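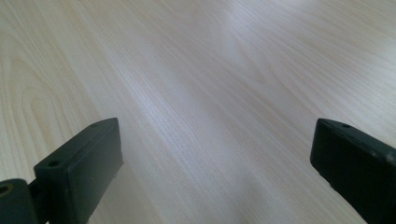

Version 2 of the Triltuddale handling guide is out for comment, and I have read all 30 pages so that most of you don't have to. It covers demonstrations recorded with hand-held grippers on household goods, and it comes from the working group that Vesela Bošković has chaired since October. Comments go to her, through the Stesbridge office, in writing.

Some of it is fine. Clause 4 wants the table clear and the fingers fully open before each take begins, and wants a take thrown out if either finger is hidden from the camera at the start. Most labs do that already. Writing it down will help new people, and it may stop the yearly argument about what "open" means.

My trouble starts with the wear clause. Fingers are to be replaced "when visibly worn." Visibly to whom? A pale scuff on a black finger shows up in any decent light, and it may make no difference at all to how the thing grips. A pad that has gone slick can look perfect. I-hsuan Chow asked for a simple pull test at the last meeting and was told it would be considered for a later draft - the same answer she got on version 1.

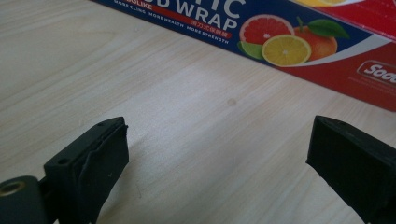
Then there is packaging. The draft says retail cartons may be used "provided the object is representative." A box of plastic wrap with big lettering and fruit printed on it is about as ordinary as kitchen goods get, but representative of what? A full box and a nearly empty one look the same from outside and don't handle the same. The guide asks for the product type and the language of the label. It does not ask for the weight. Tullio Serra says weight would slow people down. A kitchen scale takes seconds, so I am not convinced.

Glare gets one sentence, telling us to avoid it "where practical." Pale tabletops shine under almost any overhead light, so I expect every lab will decide it wasn't practical and move on.

Last, the compliance badge. Labs sign a form saying they followed the guide, and they get the badge. There is no spot check and no sample of takes to send in. King-fai Lo proposed having a second lab look over 100 takes from each applicant, and the idea is now in an annex marked "informative," where ideas go to rest. Marinescu and Turklow have both said they will sign up anyway.

I would hold off on signing until the wear and weight points are fixed. If you disagree, write in and we will run your letter in the next issue.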